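Comparing Grippers Before They Reach the Bench

Nadine Salameh leads the manipulation testing group at Gruvmont, where two gripper designs have been under comparison since November. Carla Mahasneh spoke with her for the institute's newsletter about the choice between them and the role of simulation in making it.

The candidates are the Kovo, a parallel gripper with rigid fingers, and the Warker, which has softer fingertips and a wider opening. Both were mounted on the same arm and driven by the same controller. "We wanted the gripper to be the only thing that changed," Ms. Salameh said. "In our earlier trials we changed the camera as well, and the results could not be used."

Each gripper was given 27 kitchen tasks, with 50 attempts per task in simulation before any attempt on hardware. Ms. Salameh described the dish rack tasks as the most demanding of the set. "A plate is forgiving. A thin wire is not. If the finger comes in a few millimeters too low, it catches, and the arm keeps pushing."

Asked which gripper had performed better, she was careful in her answer. The Kovo was more accurate in narrow gaps, she said, while the Warker held smooth objects with less force. Her colleague Fares Fakhoury, who maintains the contact models, favors the Kovo for rack work. Ms. Salameh has not yet decided. "Fares trusts the simulated contacts more than I do – he wrote them, after all. I would like to see the same ranking on the real arm first."

The view from the wrist camera has also become part of the comparison. The Warker's wider fingers hide more of the work area on a close approach, and the group is testing a higher camera mount. According to Ms. Salameh, the finger should remain visible at the lower corner of the view, with the rack and its utensil caddy in sight behind it.

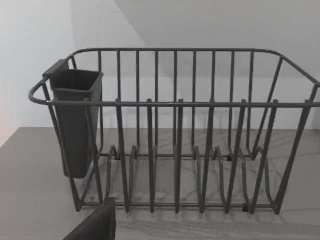

Next Steps for the Group

Hardware trials will begin with the dish rack tasks. Lina Khoury will run them, and the results will be reported in a later issue.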